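# Chapter 2. Small Things That Are Used Every Day

In the first chapter we looked at large furniture and at the rooms it stands in. Now we come down to the table, and to the objects a hand can lift. A toothbrush mug and a tube of toothpaste cost very little, and most people touch them in the morning before they are fully awake. For this reason they are good objects to begin with.

The material for this chapter comes from the Tanner course in household design, where I taught for two terms. My students kept a notebook of the objects they picked up between waking and leaving the house. Together they wrote 1,157 entries, and 426 of these concerned the bathroom shelf.

## 2.1 The mug and the tube

A mug has one clear place for the hand, the handle. A tube has none, so we take it by the middle, or by the flat end, or near the cap, and each person believes that his own way is the natural one. Evie Hollis, who read an early version of this chapter, wrote in the margin that her family had never agreed on this question in 20 years.

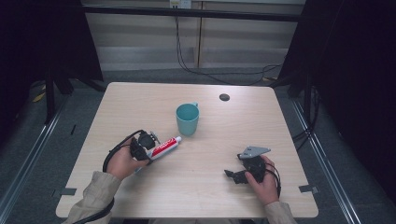

*Figure 2.1. A teal plastic mug and a tube of toothpaste. The mug stands on the table; the tube is held at an angle, with its white cap toward the mug.*

Please notice that the two objects ask for different things from the surface under them. The mug needs only a small flat circle. The tube can lie down almost anywhere, but to stand upright it needs a wide cap, or a mug to lean in. Many households solve the problem in this second way, and the mug is then a holder more often than it is a cup.

## 2.2 The surface

Students often forget to describe the table. In the notebooks the word "table" appears many times, but the color and the finish almost never. A light wood finish makes dark marks easy to see, and when it is a little glossy it also gives back the light of the room — sometimes so strongly that the grain is hard to follow. 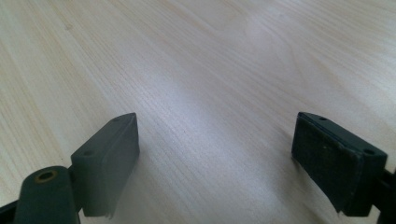
*Figure 2.2. Pale wood grain on a tabletop, fainter where the light reflects.*

When you do Exercise A, write down the surface first and the objects after it.

## 2.3 What the package says

The printed side of a tube must work at a short distance and often upside down. Strong color does the first part of the work, before any word is read. Small print comes last, and it may run along the tube, so that the reader has to turn either the tube or the head. 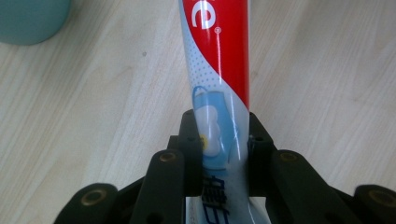
*Figure 2.3. Red band, blue dots and vertical Chinese characters on a toothpaste tube.*

**Exercise A.** Choose two objects from your own bathroom shelf. Describe where the hand takes each of them, and where each one rests when it is not in use.

**Words for this chapter:** cap, crimp, finish, grain, handle, rim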